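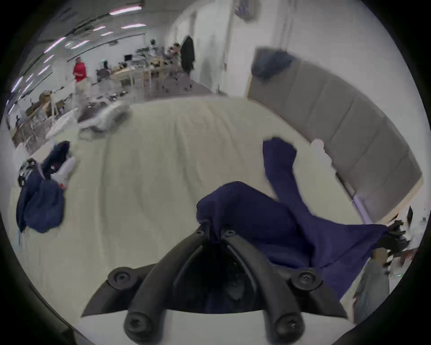

Figure 3. View from a camera on one of the hand-held grippers, with its fingers on a navy garment.

Home | Papers | Methods | Data | People
Filed under: Robot Learning / Teaching by Hand

4.2 Collecting the garment demonstrations

I'll be frank, I thought the shirts would be the easy part. We skipped the robot arm altogether for this task and just held the grippers ourselves, one in each hand, and worked on a bed (Naheed Niazi's idea, and a good one — a tabletop gave us no room for the sleeves). We kept 288 demonstrations out of 872 for the Dila set. 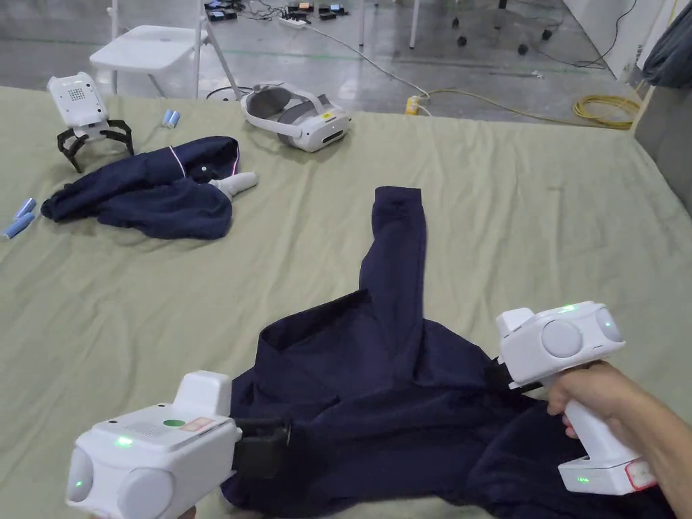 My early takes were far too quick. I'd grab, flip and smooth all in one go, and the policy we trained in August copied the flip and forgot the grab! So we slowed down and agreed on a rule: pinch the hem, wait for both grippers to settle, then lift. Sleeves got their own pass. Naheed is left-handed and leads with the other side, and we left her takes in as they were. 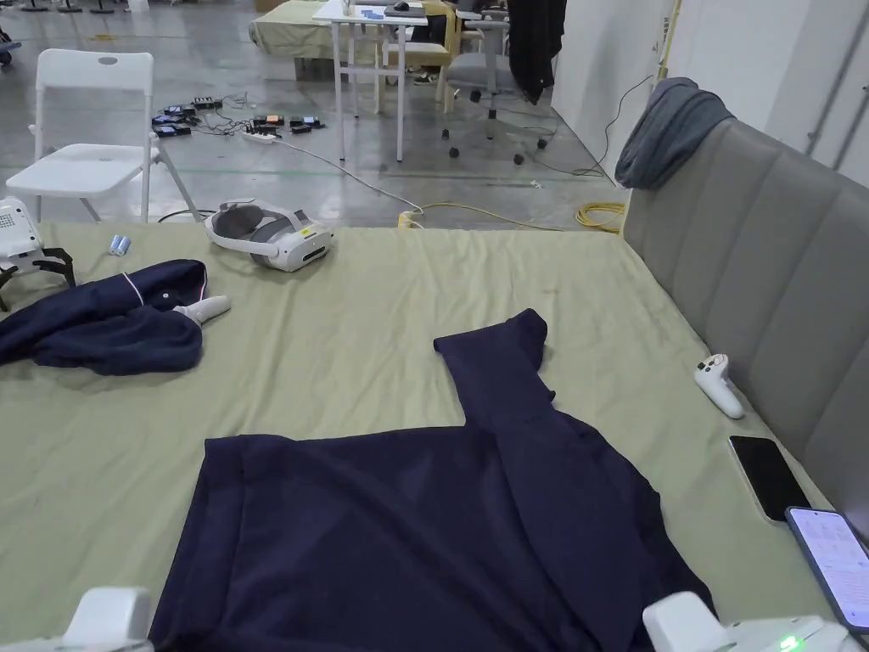

Figure 4. Head-camera view of a garment laid out with one sleeve pointing up the bed.

Replay on the Kiani arms is covered in Section 5 — the timing needed more work than the grasps did.

© Waleno Lab | Contact | Back to top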